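3. Collecting the demonstration set

The learning system copies recorded motion, so most of our project time went into making recordings it could copy. All of them were made in simulation. Armelle Rolland wrote the scene generator and Sylvain Rolland wrote the recorder, which we named Grullix.

Each episode stores the camera views, joint positions and gripper opening at every step. The wrist view looks out past the two fingers and shows little of the room. With the gripper open, a small object can be partly hidden by the palm.
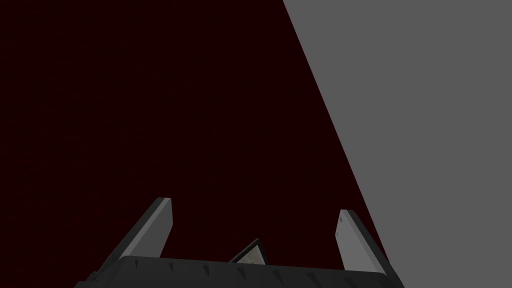 We kept the wrist view because it holds detail near the fingertips that the wider view loses. The wider view covers both arms and part of the body, so the policy gets the position of one arm relative to the other. Training on either view alone gave unstable approach paths.

We recorded 1,435 episodes and kept 884. An episode was dropped if:

– a finger passed through a surface
– the two camera streams went out of step
– the operator paused for more than 11 seconds

Pauses were the most common cause. Early policies trained on the unfiltered set learned to stop in mid-reach and stay there.

Room layout and surface textures were drawn from 18 presets. Camera tilt was also varied – walls and floor often meet at a steep angle in the stored images – and we did not correct for it before training. 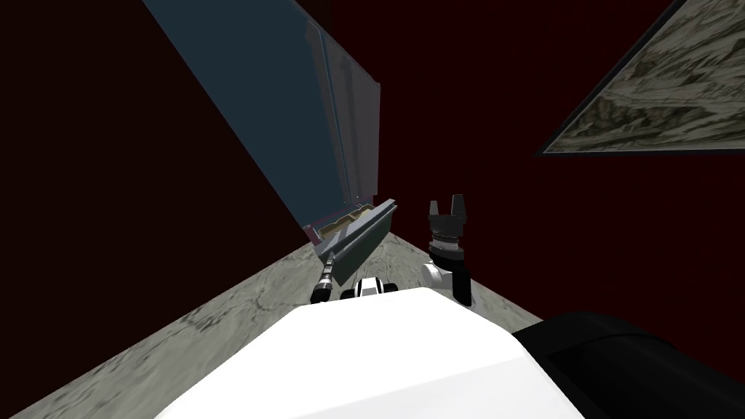
3.1 Labeling

Each kept episode was split into approach, grasp, move and release. Sylvain labeled the first batch by hand, and a script using gripper opening and wrist speed did the rest. The script placed the start of the grasp too early when the fingers closed slowly. Those labels were corrected by hand in January.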